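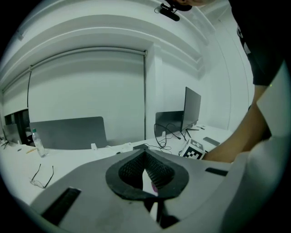
Black T-shirt, light gray gripper, marker box.

April, writing this up after lunch. Mostly notes on the story, so skip down if you only want the to-do list!

Finished the second draft of Varkholm last night and it came out at 592 lines, which is way too long for a fan piece that's supposed to be read aloud in one go. The idea is still the same: an old admiral on the ice moon has to marry off his nephew, and every family on Pilledcombe sends the wrong cousin. I love the cousins. I have 6 of them and Kasun says two could go (he means the twins, and he's wrong, the twins are the best bit).

What does bother me is the middle. Once the nephew leaves the shuttle port the whole thing turns into people explaining treaties to each other. I read it out loud in the kitchen and got bored of my own voice around the tariff speech. So I cut it from 286 words to 80 and gave the rest to the droid, who can be rude about it. 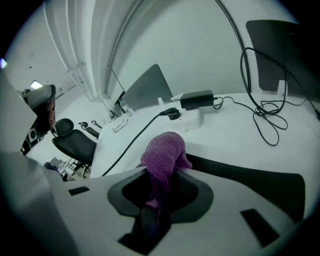
Purple cloth in the gripper.

Kasun Bhattacharjee marked up the first half in green and left a big question mark next to Busville. Yes, it's a silly name for a capital city. It stays! I might change Captain Pearce though, it sounds too much like somebody's dentist.

To do:
Fix the wedding date, it happens before the proposal right now.
Decide if the admiral knows about the letter (I keep changing my mind on this).
Give the droid a better exit.
Send Kasun the new middle before he starts on the second half.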